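**Everyday Objects, Unit 4: The Charging Table**
Trinport Evening College, Room 15. Notes by Mostafa Shawky for the April group

Bring these notes to the second session. Those who left the first set on the bus may have another copy. Those who leave the second set on the bus may have a conversation with me.

## 4.1 Start with the surface

Last time we spent 50 minutes on what makes a good place to put things down, and the group settled on "a shelf," with the weary confidence of people who own too many shelves. I would like to argue for the table. A table is flat, it's at the right height, and everyone in the household already believes they have a right to it.

Wood is kind to small electronics. It shows dust late and it shows a black cable at once. The grain also gives you something to look at while the battery fills.

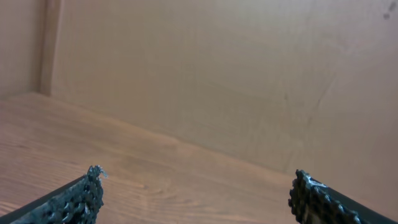 *Fig. 1. Wooden tabletop, warm orange-brown.*

For homework, some of you drew your own tables. Thank you. Drawings that included the mail, the fruit and the unpaid parking ticket got the better marks, as they were plainly taken from life.

## 4.2 The phone

A phone has two resting positions, face up and face down, and households have split over less. Face down is supposed to be polite. It is also how the glass meets the crumb. For this unit we lay the phone **face up**, on bare wood, and we put up with the glare from the lights.

Check the battery before you reach for a cable. I know how this sounds. I have watched grown adults cross a building in search of a charger for a phone that read 100%, as the one on our table does. The figure is in the upper right corner of the screen, next to a small battery icon, and it costs nothing to read.

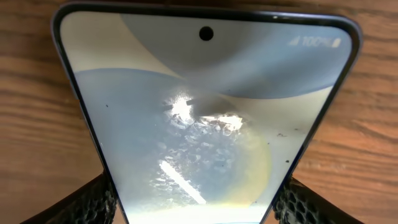

## 4.3 The cable

Annamalai (chapter 2, the only one I'm asking you to read) divides cables into the coiled, the draped and the abandoned. It's a good scheme, though it leaves out the cable that was coiled in the morning and has had the afternoon to itself.

Some terms we will use:

- **Run:** the stretch between the power source and the first bend.
- **Slack:** everything you paid for and didn't need.
- **Loop:** slack that has met itself.
- **Plug end:** the part you want, generally found last.

Follow the cable with your eyes before you pull on it. Pulling first is how a loop becomes a knot — and a knot is a matter for Unit 6.

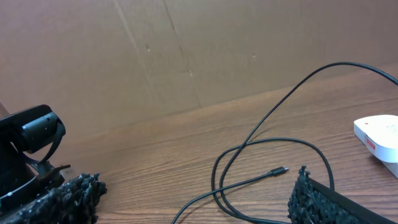
*Fig. 3. Black cable with loops; small USB-C style plug on the wood. Cardboard behind.*

The Stallimitz method, if anyone wants it, is to lay the cable out straight, fold it in half, fold it again and tie it with a strip of cloth. It takes 30 seconds. I have taught it for years and my own cables live in a bowl.

## 4.4 Space around things

The last point is the one people skip. Give the phone a margin. A Galaxy S24+ with bare wood on every side can be found by anyone who walks in, and picked up without dislodging a tower of catalogs. Put the same phone under a magazine and you will be asking somebody to call it.

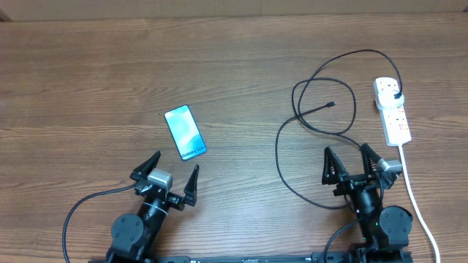
The margin doesn't have to be large. A hand's width will do, and two is luxury. What matters is that it stays clear after you leave the room, and this is where most of us come to grief. A cleared space on a family table attracts objects the way a parked car attracts pigeons. I have no cure. I have tried a placemat, which worked until someone ate dinner on it.

## For next time

1. Read Annamalai, chapter 2. Skip the poem.
2. Clear one hand's width around your phone and leave it overnight. Write down what has moved in by morning.
3. Bring one cable you can't identify. We will be sorting them in the corner by the coat rack.

Unit 5 is houseplants, and the set text is *Humus*. The library has one copy and I have it.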